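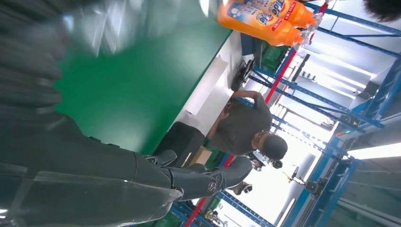
Orange Tide bottles next to the green table.

WASH & FOLD ATTENDANTS WANTED, Tasumbridge Laundry, Prernside location

Hiring now for June start. Two part time, one full time. Possibly a second full time if the Borkholm route gets going, see below.

We are a drop-off laundry and coin laundry, same building, one front door. People bring bags in, we weigh, tag, wash, dry, fold, bag it back up. Also the self-service side where customers do their own and come ask you why the dryer ate their quarters. You will do both. If you only want to fold and never talk to anyone this is probaly the wrong job, sorry.

Address is 1278 Prernside Avenue. Entrance on the side by the bus stop, front door sticks so use the side.

SHIFTS

Early: 5:30 am to 1:30 pm
Late: 1 pm to 9 pm
Short evening: 4:30 pm to 9 pm (this is the part time one most people ask about)

The half hour overlap is for handoff. Please don't skip it. Open tickets get read out loud, anything weird gets said out loud, then the early person goes home. Weekends rotate. Everybody works some weekends, including Si-eun.

PAY

Hourly, weekly direct deposit. Starting rate depends on experience and we'll tell you the number on the first phone call so you don't waste a trip. Tips on drop-off orders are split by hours worked that week. Raise after 90 days if you're still here and your tickets are clean. Free laundry for your own household, off peak, do not bring your cousin's.

WHAT YOU DO

Intake. Weigh the bag, write the ticket, ask about allergies, ask about anything that can't go in the dryer. Ask even if they're a regular. Check pockets. Pens, lip balm, gum, we've had a passport.

Washing. Each order gets its own machine, never combined, doesn't matter how small the bag is. Detergent by the line on the chart, not by feel. New people pour way too much. Then it doesn't rinse and the towels come out stiff and I get the call.

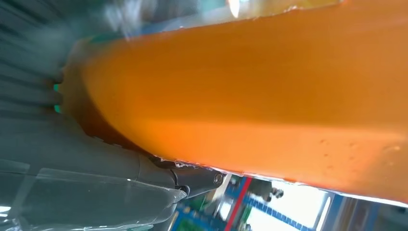
Fragrance-free orders have a yellow tag and their own shelf, and you wash your hands before you touch them. We have a few customers with bad skin reactions and they trust us with this. Wrong soap on a yellow tag means you rewash the whole order on our dime and call the customer yourself. It happens, just say so right away.

Drying and folding. We have a house fold for shirts and one for towels, you'll learn both the first day. Fitted sheets take longer, everyone is bad at them for a month. Socks get matched, leftovers go in the small bag on top of the order. No tossing singles, the customer may have the other one at home.

Front counter. Phone, card reader, change machine, lost items. Wiping down. Lint traps every two hours, initial the sheet. Mopping at close.

WHAT WE NEED FROM YOU

18 or older
Can lift a 40 lb bag up to the counter, many times
On your feet the whole shift, real shoes
Read and write enough English for tickets. Korean or Spanish a big plus with our customers
Show up on time. The 5:30 person has the key and there are nurses waiting in the parking lot to get their scrubs done
OK with heat. The back gets hot in summer, we have fans, fans only do so much

Experience is nice but we'll train. Hotel housekeeping counts. Hospital linen counts. Raising four kids counts too, put it on the application.

ABOUT THE BORKHOLM ROUTE

We're looking at a pickup and delivery run out to Borkholm, three mornings a week. Not signed yet. If you have a clean license and don't mind driving a van say so when you apply and we'll keep you in mind first. Please don't apply only for driving at this point, there is no driving job until there is a route.

TRAINING

First week is paid, full rate, paired with Jin. Jin trains everybody and is patient but will refold your stack in front of you. Second week you run your own tickets with someone checking. Stain work comes later, month two or so, don't touch the spotting bottles until you've been shown. Color loss is the thing we pay out the most on.

HOW TO APPLY

Come by between 2 and 4 pm and ask for a paper application, that's the slow part of the day. Or leave a message on the store line, extension 409. Say your name, which shift, and a number where we can reach you. Say the number slowly. No resume needed, if you have one bring it.

Bring when you come in: ID, names of two people you've worked for or with (not relatives), hours you can NOT work. That last one is more useful to us than hours you can.

Interview is short. Fifteen minutes talking, then we'll ask you to fold a few towels with us. Not a trick, nobody expects the house fold.

Si-eun Yang does all the hiring, so if someone else at the counter says the job is filled, ask for her anyway. We'll call everyone back either way, might take a week, we're short handed wich is why you're reading this.

Current customers welcome to apply. Former employees too, mostly.

Sign on the door comes down when all the spots are taken. If it's still up we're still looking.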